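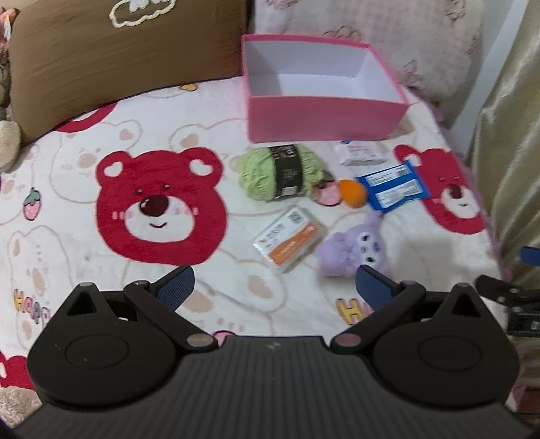
*Fig. 1. Bedsheet with a printed bear pattern.*

## Unit 4: Tariff incidence on finished textiles

Notes by Kanini Kinyua. Read with the Sjögren chapter on small open economies.

**Setup.** Plukmont imports all of its finished bed linen. World price is fixed at 100 per carton. Domestic demand is

Q = 4,150 − 10P

At P = 100, imports are 3,150 cartons. Supply from abroad is perfectly elastic at the world price, so Plukmont is small in the usual sense.

**Specific tariff.** Let t = 20 per carton.

- Domestic price: 120
- Imports: 2,950
- Revenue: 20 × 2,950 = 59,000
- Deadweight loss: ½ × 20 × 200 = 2,000

Buyers bear the full tariff. The seller's net price stays at 100.

**Large importer.** Suppose Zurkside levies the same tariff and its seller's net price falls from 100 to 91. The buyer pays 111. Of the 20 collected, 11 falls on buyers and 9 on foreign sellers. The terms-of-trade gain is 9 times the quantity still imported, and it must be set against the loss from reduced trade.

**Common errors**

1. Applying the tariff to the old import quantity.
2. Counting revenue as a loss. It is a transfer to the government.
3. Using the large-importer result for Plukmont.

**Problem 4.2.** Repeat the Plukmont case with t = 10. Show that halving the tariff cuts the deadweight loss to one quarter. State where linearity of demand is used.

Solutions are due Saturday at noon.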